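Stories > Short Fiction > Work

August
By Kwesi Quansah

The Dell had belonged to Ekrem Keskin's father, who did the books for a tile shop on it until the shop closed. Ekrem set the case on its side on the bench and took the cover off. The power supply was still in its corner with its label on. He had told his sister he would have the machine running by Monday, and she had said she only wanted the invoices.

He lifted the retention frame and looked at the socket. It had no processor in it. He couldn't remember whether he had taken it out himself, the winter he was building a computer for the boy downstairs.

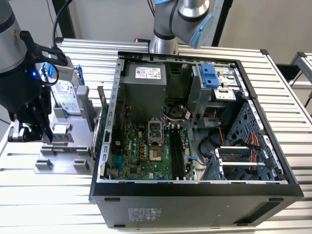 "Can you get the files without it?" his sister asked on the phone.

"The files are on the drive, and the drive is in my desk."

"Then why do you have the thing open?"

Ekrem said he wanted to see it start. A man at Viltance had a used processor and would let it go for six dollars. The drive out there was longer than the job would be.

"Dad paid 400 for that computer," she said. "He complained for three years."

"Four," said Ekrem.

She laughed and asked if he had eaten. He said he would. After she hung up he tucked the power cables out of the way, found his keys, and wrote the socket type on the back of his hand.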